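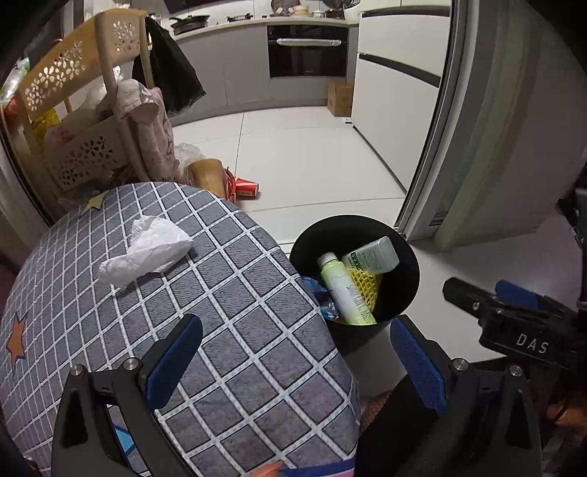
## 4. Checking the pads before you record

I've set up a few of these Holimach hand grippers now, and this bit's quick, so don't skip it!

1. Open the fingers wide and look at both blue pads. Mine get linty (tissues are the worst).
2. Check the silver screw on top of each finger mount. Snug is plenty.
3. Squeeze and release 30 times, nice and slow.

**Note:** I wipe the pads every 300 grabs, sooner if I've been picking up rubbish.

**Caution:** keep your own fingers clear while you're squeezing, eh. It pinches!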